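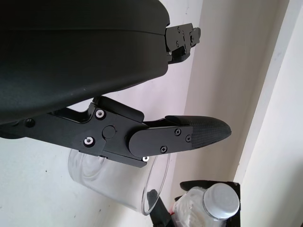
Manipulation Practical, Session 3: Picking Things Up Without Regret

Notes by Yasmine Zerouali. Bring these with you. The copy pinned in the lab has had tea on it for two years and the friction section can no longer be read.

Where we are

By now your group has homed the arm, driven it about with the pendant and (Dai group, we remember) found out what the stop button feels like when pressed by somebody else. Today you pick up an object and put it in another place. The course handbook calls this "elementary prehension". Toddlers call it Tuesday.

The objects

Everyone starts with the clear plastic cup. It weighs next to nothing, it bends, and depth sensing treats it as a rumour. If your planner says there is no cup, believe your eyes and enter the position by hand. Groups who finish early may move on to the small glass jar with the metal lid. Grip it by the glass. The lid is shiny, round and not to be trusted, and the jar stays shut throughout.

Reading the wrist view

The wrist camera sits close to the fingers, so a good part of your picture will be gripper. Students always ask whether they can move the camera. No. Learn where the fingertip is in the image and work from that.

Look at the fingertip pad before you start. It has a crosshatched grip texture and tapers to a blunt point. The wide part does the holding. The point is good for nudging a cup off a bench, and every year a group proves it.

Check the screws on the finger plates by eye. If one is standing proud, call me over. Do not tighten it yourself with whatever is in your pencil case.

A little theory

For two fingers squeezing an object from opposite sides, the load you can hold is

W = 2 x mu x N

where N is the force from each finger and mu is the friction between pad and object. This assumes a vertical lift, done slowly, with both pads flat on the surface. You will do none of these the first time.

The obvious answer is to squeeze harder. With the jar you have some room to do so. With the cup you have very little, and the noise it makes carries as far as Prustgate, who are trying to teach statistics next door.

Procedure

1. Set the force limit to 3 newtons. The box accepts 40. The box is not your friend.
2. Open the fingers fully and approach from the side, at low speed.
3. Stop short of the cup. Compare the wrist view with the cup itself, using your head and neck.
4. Close until the force reading changes. Wait.
5. Lift a little. Wait again.
6. If it holds, move it to the taped square and set it down. If it doesn't, write down what happened before you start arguing.

Repeat for 14 attempts and record every one, including those you would describe as "just a test".

What to hand in

One results table per group, one plot of force limit against successful lifts, and a page of discussion each. "The robot was being weird" is an observation and needs evidence. Last year's Gidov group handed in 553 lines of log and no sentences. They were given a mark for the log.

Say which pads you used and whether you cleaned them. Say where you gripped the object, with a sketch if words fail. I can read a bad sketch. I can't read "sort of middle-ish".

Reports go in the Prallard tray outside the lab. Resits are in August, when the building has no air conditioning and I have no patience.

For next time: read the handout on grasp planning as far as the first matrix, then have a rest, then read the matrix.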